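Werkville Home Cooks > Slow Cooker and Countertop Appliances

Thread: Pot roast still tough after 8 hours on low

haf_bellis
Posted 7 September 2023
I have made this roast three times and it comes out chewy every time. Chuck roast, 3 pounds, in a Skimico slow cooker. I put in onions, carrots, a cup of beef broth and a packet of onion soup mix. Eight hours on low, lid on the whole time. The vegetables are fine. The meat slices but it does not pull apart. What am I doing wrong?

wynparry52
It isn't done yet. Chuck has a lot of connective tissue and on low a solid piece that size can need ten hours. If it slices but won't shred, put the lid back on and check it again in an hour.

Trefor O.
Disagree with Wyn. Eight hours should do it for 3 pounds. I would look at the cut first. Are you sure it was chuck? Our store puts "pot roast" on bottom round and that will never shred like chuck does. It just gets dry.

haf_bellis
Label says boneless beef chuck roast, from Gittins. It has a good amount of fat running through it.

Trefor O.
OK, then it's not the cut.

prys_l
Do you brown it first? I sear mine in a skillet with a little oil, 5 minutes a side, then add it to the pot while it's hot. I think that gives it a head start.

wynparry52
Browning is for flavor. It won't change how tender it is. I skip it half the time and nobody at my table has noticed.

prys_l
I notice. The gravy is pale without it and you lose all the brown bits from the pan. Pour the broth into the skillet, scrape it up and add that to the pot.

haf_bellis
I don't brown it. It goes in straight from the refrigerator the night before, already in the crock with the vegetables, and then I start it in the morning.

Trefor O.
So the crock is cold too? That's a heavy piece of stoneware and it takes a long time to come up to temperature. You are losing an hour or more right there. Keep the meat and the vegetables in separate containers in the refrigerator and leave the crock on the counter.

emlynj
Agree with Trefor on the crock. Also put the carrots and onions on the bottom and the meat on top of them. Carrots take longer than people expect.

If you have a meat thermometer, use it. People stop at 160 because the chart says beef is safe by then, but for shredding you want 200 or a little over. I cook mine in the oven at 300 in a covered Flilar pot and it takes three and a half hours.
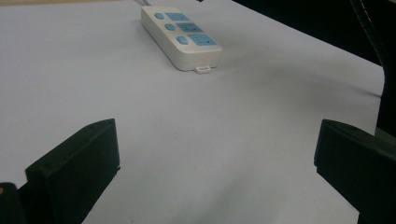 At 190 mine is still firm in the middle. Ten degrees later a fork turns in it with no effort. Let it rest 30 minutes in the juices before you pull it apart.

wynparry52
300 in the oven works but she asked about the slow cooker.

emlynj
The temperature inside the meat is the same either way.

haf_bellis
I have a thermometer somewhere. I will try again with the crock at room temperature and check it at eight hours. Should I add more broth if it goes to ten?

wynparry52
No. A cup is enough. The roast gives off plenty.

prys_l
I'd use a cup and a half if you want gravy. Take the meat out, skim the fat, stir 2 tablespoons of cornstarch into cold water and whisk it in on high until it thickens.

haf_bellis
Update. Crock at room temperature, browned the meat, one cup of broth. It read 187 at eight hours and was still tight. At nine and a half it read 203 and came apart with two forks. The gravy was darker too. Carrots were softer than I like, so I'll cut them bigger next time.

Trefor O.
Good. Cut them in 2 inch pieces.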